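Back on the Merrick teleoperation set this week, after a month of arguing with the Wurnatard exporter. The target is 400 accepted demonstrations of the side table task, all in simulation, before anyone trains on them.

The control mapping is unchanged. Each hand controller drives one gripper in the robot's base frame, the trigger closes the fingers, and the thumbstick is disabled so the base can't creep during a take. I did change the motion scaling. At 1:1 my hand tremor went straight into the recorded joint angles, so I am now running at 70 per cent, which costs reach but gives much cleaner approaches near the tabletop.

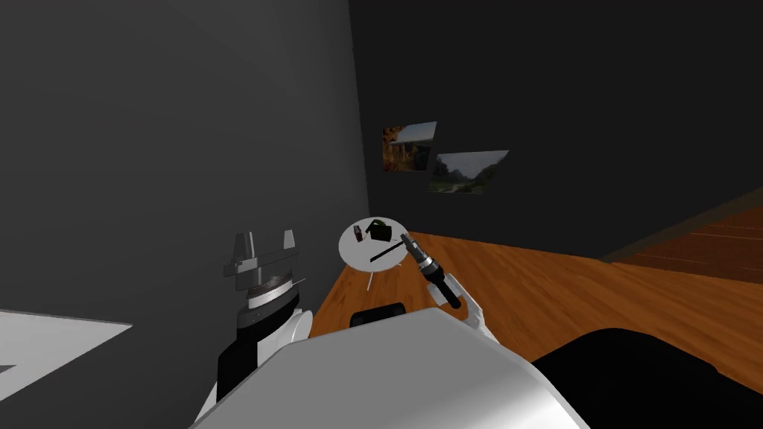 Head view, right arm over the side table with the tool in its gripper, left arm parked upright.

The awkward part is depth. The rendered table is a white ellipse with very little shading, and from the head view I tend to judge the tool tip as closer to the surface than it is. Silvia Sýkora suggested stopping short, pausing, then finishing the approach at half speed. The pause shows up in the data as a run of near-identical frames, and the policy will happily learn to stand still if they are left in. I trim any stretch where joint velocity stays under threshold.

Episodes are capped at 3000 steps. Anything longer is discarded, including 1211, a take I was rather pleased with until the log showed where it had been truncated.

Still to do: log the idle arm's commands as well as its position, and rerun the Huvurden replay check on Monday with the new scaling.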